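Every few months the robots-are-about-to-do-your-laundry wave rolls through my feed and every few months I end up typing the same thing to the same people. So this time it's going in one place and I'll link it.

I'm not against any of it. I fix commercial laundry equipment for a living. If a machine could fold a fitted sheet I would shake its hand, or whatever it has.

What set me off on Friday was the Skarell clip. Two arms, a stack of towels, nice piano music. Seven towels folded, big cheer in the replies, "the housework era is over."

Look at the corner of that clip. It's sped up 4x. They say so, in small gray type, so fair play to them. But if you slow it back down you're watching one towel for longer than it takes me to make a sandwich.

And those were dry square towels, all one size, laid out flat before the thing started. I have teenagers. Nothing in my house has ever been laid out flat before anybody started.

People keep telling me the dishwasher went through this too. No it didn't. The dishwasher never tried to be a person standing at a sink. It's a box that throws hot water around, and the hard part of the chore (scraping, loading, remembering) stayed with us. It's still with us.

Same on the shop floor. The place I service in Darurport has a flatwork ironer that eats sheets all day long and folds them at the other end. It's older than some of the staff. Great machine. Two people feed it by hand, one corner each, because finding the corner of a wet sheet in a pile is the part the machine can't do.

The plant had Verstraete in for a quote on automating the feed end. It came back at 697 a month on top of the hardware, and a list of items it wouldn't take. The list had fleece on it. It had anything with ties on it. Hospital gowns have ties.

To be clear, that's one quote at one plant - yours might be better. Send me the list of what it won't take and I'll read it before I read the brochure.

Here's what I'd call the real gap. Picking up a box is pretty much solved. A box is the same shape after you grab it as before. Cloth isn't, paper isn't, a plastic bag really isn't. You touch it and now it's a different problem.

"But surgery robots!!" There's a surgeon driving. Next.

"But vacuums!!" OK, yes. I own one. It's good at the floor I already picked everything up off of. I now tidy for the vacuum. Ask me who works for who.

A cousin of mine runs a gift wrap counter in December and asked if she should hold off on hiring this year. I laughed, then felt bad, so I went and looked into it properly. Flat paper with a crease in it is about as friendly as bendy stuff gets. It's light, it holds a fold, it doesn't drip. If you want a fair test of hands, start there.

So, paper, mostly, plus one green cloth. Green sheets, two arms, and a row of other bits along the back of the table.

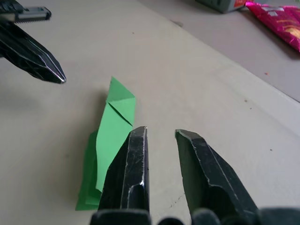
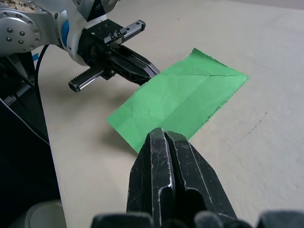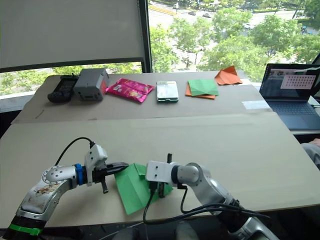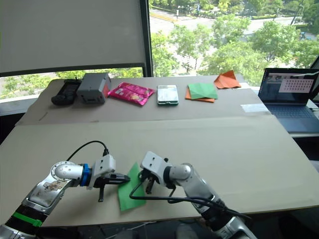
Is there anything on sale today that will fold and put away a mixed basket of laundry at home, with no one standing over it?

Not that I'd spend money on. There are machines that fold some shirts and towels if you feed them in one at a time, and feeding them is most of the work. Sorting a basket, finding the sleeves, turning socks the right way out, opening a drawer that sticks - I haven't seen one product do all of it in an ordinary house at normal speed.

My own bar, so you can hold me to it: 35 items, my basket, my lighting, no edits, and I get to pick the basket. I'll post the result whichever way it goes.

Skevmont has a home unit "coming in February" according to the email I got. It didn't say which February.

Replies are open. If you run one of these in a real shop, I want to hear how many times a shift somebody has to walk over and help it. Please don't send me the piano video.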